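Can a Robot Tidy Up Yet? Momside Shares Its October Results

Hi, I'm Tanveer Kiani, and I run the chores program at Momside. People ask me all the time when a machine is going to clear their kitchen table. So we spent the fall finding out, and today we're putting the whole lot of results online — the embarrassing ones too!

The orange bin on the tabletop, then an orange-brown surface filling the view: 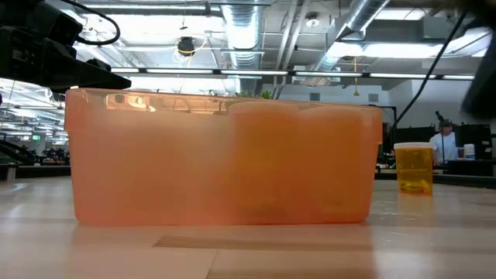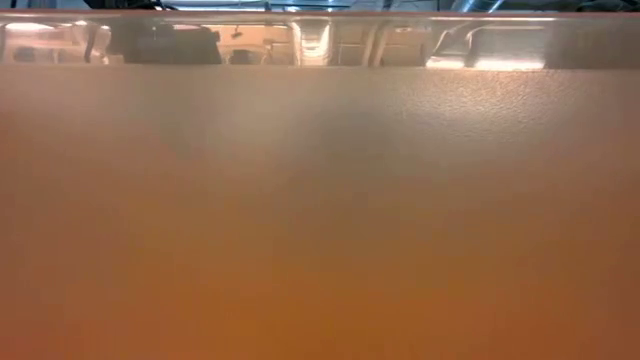 Our test list has 44 chores on it, from sorting small stuff into bins to wiping down a shop counter. The arms made 2,442 tries. They're pretty good at picking up one thing and putting it somewhere else (I'd let one do my groceries, slowly). See-through plastic still trips them up, and so does anything floppy. Only 20 chores got done well enough that I'd walk away and leave the machine to it.

Our partners at Hesard want to try those 20 in their Breladham store next, starting with restocking and returns. I can't wait — stockrooms are messy in ways we'd never think up ourselves.

The full results are free on the Momside website. Press visits are welcome, mornings are best.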